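Fold the laundry at a table

The bed is the wrong height and the couch is worse. A plain table does the job better, and most homes already have one.

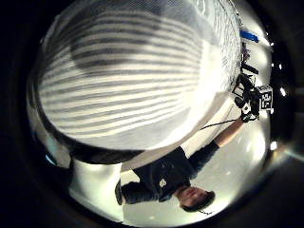 White fabric, gray stripes.

Most advice about laundry is about washing it. There are pages on stains and water temperature, and then a line at the end telling you to fold promptly. Folding takes up more of my week than washing does, and where it gets done matters more than which method you use.
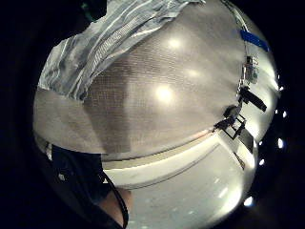
By Imogen Staniforth
Home & Household | September

I folded on the bed for most of my adult life. My mother did it that way, and it seemed sensible, with the closet right there. The trouble is that a mattress gives. You press a crease into a shirt and the shirt sinks. You smooth a pillowcase and the comforter under it moves too. By the end I was bent over with a sore lower back, and the piles had slid into each other. If I was interrupted, the whole load went onto a chair at bedtime and stayed there.

We are a household of four in Bunting, in a house of 1,092 square feet. There is no laundry room. The washer is in a closet off the kitchen and the dryer is stacked on top of it. So when people tell me they would fold at a table if they had the space, I don't find it very convincing. We eat at ours, the kids do homework at it, and for half an hour after dinner it is where the clothes get folded.

Stripes are what settled the question for me. A solid-colored shirt hides a bad fold. A striped one shows you right away that the left side is an inch lower than the right, and it shows you on a hard surface much better than on a soft one. You can line a stripe up with the edge of the table and work from there.

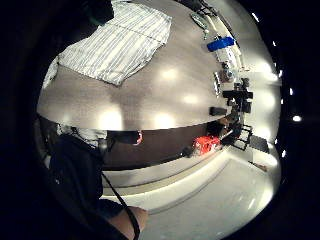

Clearing the table first is where people give up, and I think they set the bar too high. A table doesn't have to be bare. It has to have one open area about as big as a bath towel laid flat. A striped cloth spread loosely over one corner of a gray tabletop, a little rumpled along the lower edge, has all the room it needs even with a row of other things down the side. Our mail, the napkin holder and somebody's pencil case stay where they are, and I fold next to them.

My neighbor Ryan Wainwright disagrees with me on this. He folds on top of his dryer, a Jeletti with a flat lid, and says that carrying clean clothes across the house to a table is how socks get lost. He has a point about the socks. But the top of a dryer is narrow, and he admits that sheets go in the closet in a ball.

Mitsuko Sakamoto, who ran the linen room at a hotel before she retired, gave me the one rule I have kept. Lay the piece out completely before you fold any of it. Don't start folding in the air and finish on the surface. It feels slower. I tried it for a couple of weeks, and the shirts came out of the drawer looking better than they had in years.

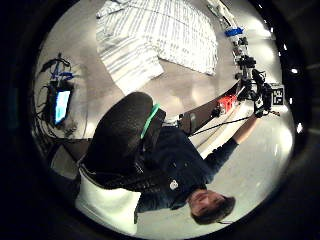
It also changed who does the work. When I folded on the bed, I did it alone with the door half closed. At the table, other people are around, and they can be handed things. My son will fold dish towels if they are put in front of him. He would never have come upstairs to do it.

I don't think anyone needs a folding board, or one of the Osow sorting carts that keep showing up in my mail. I would spend the money on a second basket, so that the clean clothes have somewhere to go when dinner is ready before you are. Ours sits under the table most evenings with the towels still in it.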